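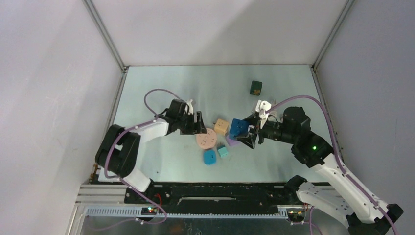 Research Assistant, Wartime Orders and Correspondence
Grivudix Documentary Editions
Posted 14/10/2022

Grivudix is preparing an annotated edition of general orders, proclamations and public addresses issued by heads of state and commanders during armed conflict. The current volume covers 201 documents. One research assistant is needed from January for a fixed term, reporting to the volume editor, Zinash Woldegiorgis.

Duties
Check transcriptions against scans of the originals.
Record variant readings between the signed copy, the orderly book and the first printed version.
Draft headnotes of no more than 100 words each, giving date, place, issuing authority and means of circulation.
Enter source data in the Vasov catalog format — training is given in the first week.

Requirements
A degree in history, political science or a related subject.
Ability to read eighteenth-century English handwriting. Applicants will be sent a one-page test.
Working knowledge of one other language, preferably Ukrainian, French or Spanish.
Prior editing experience is useful but not required.

Terms
The post is 80 percent of full time, with 3 days a week on site in the Issahaku Building. Remaining hours may be worked remotely. Travel to archives is paid in advance.

To apply
Send a resume, a cover letter and one writing sample to Pascual Arancibia, Personnel Office, quoting reference Drakov. Writing samples may be published or unpublished, but must include source notes. Co-written samples are accepted if the applicant's part is marked. Two referees will be contacted for shortlisted applicants only.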